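4.3 Boas práticas para manipulação de objetos transparentes com câmera no punho

Aplica-se às células Vodach com garra de dois dedos e câmera montada no punho. Leia antes a secção 4.2 (Limites de força e velocidade).
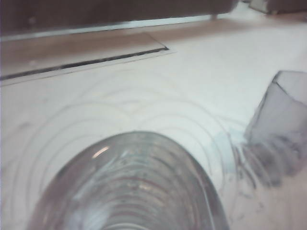 Peças de plástico incolor têm contorno de baixo contraste sobre superfícies claras. O sistema de visão pode confundir nervuras, reflexos e marcas do tampo com a borda da peça. Os procedimentos desta secção reduzem o número de preensões falhadas e devem ser seguidos sempre que o lote inclua copos, frascos ou tampas transparentes.

4.3.1 Preparação da superfície

1. Coloque a célula em paragem segura e confirme o indicador no painel.
2. Limpe o tampo com pano sem fios. Não utilize solventes.
3. Inspecione o tampo à procura de riscos e marcas circulares. Marcas permanentes devem ser registadas no mapa de superfície (menu Célula > Tampo > Máscara).
4. Retire da área de trabalho os objetos que não pertençam ao lote.

Nota: a máscara de superfície não é transferida entre células. Repita o registo após a substituição do tampo.

4.3.2 Iluminação e exposição

1. Desligue a exposição automática da câmera do punho.
2. Regule a iluminância no centro do tampo para cerca de 757 lux, medida com a garra recolhida.
3. Verifique os reflexos especulares na borda da peça. Um reflexo curto é aceitável; se ocupar a maior parte da borda, rode o difusor e repita a medição.
4. Guarde o perfil com o código do lote.

CUIDADO: não altere a exposição com o programa em execução. O limiar de deteção só é recalculado no arranque.

4.3.3 Aproximação e preensão

1. Posicione o punho na vertical da peça, à altura de 377 mm.
2. Execute a rotina BORDA_T. O contorno calculado aparece sobreposto à imagem.
3. Compare o contorno com a borda exterior. Em peças nervuradas, rejeite qualquer resultado que siga uma nervura intermédia.
4. Reduza a velocidade do punho para 90 mm/s.
5. Feche a garra em modo de força limitada, segundo a tabela da secção 4.2.
6. Eleve a peça 20 mm e aguarde a confirmação do sensor de preensão antes de continuar.

Nota: objetos próximos da câmera podem surgir desfocados na lateral da imagem. Se um deles estiver dentro da zona de abertura dos dedos, cancele a aproximação e reposicione-o com a célula parada.

AVISO: nunca introduza a mão na área de trabalho para corrigir uma peça com os acionamentos ativos. A redução de velocidade não substitui a paragem segura.

4.3.4 Registo de falhas

Após duas tentativas falhadas na mesma peça, o programa para e apresenta o código 2569. Proceda assim:

1. Não reinicie o ciclo.
2. Exporte a última imagem do punho e o ficheiro de contorno.
3. Anote o lote, o perfil de iluminação e a posição da peça.
4. Envie o registo ao responsável pela célula. Na instalação de Nerkbridge, o contacto é Marisol Sorensen; nas restantes, consulte o anexo C.
5. Retome a produção apenas depois de o registo ser validado.

Os registos conservam-se durante a vida útil da garra. Para peças coloridas ou opacas, passe à secção 4.4.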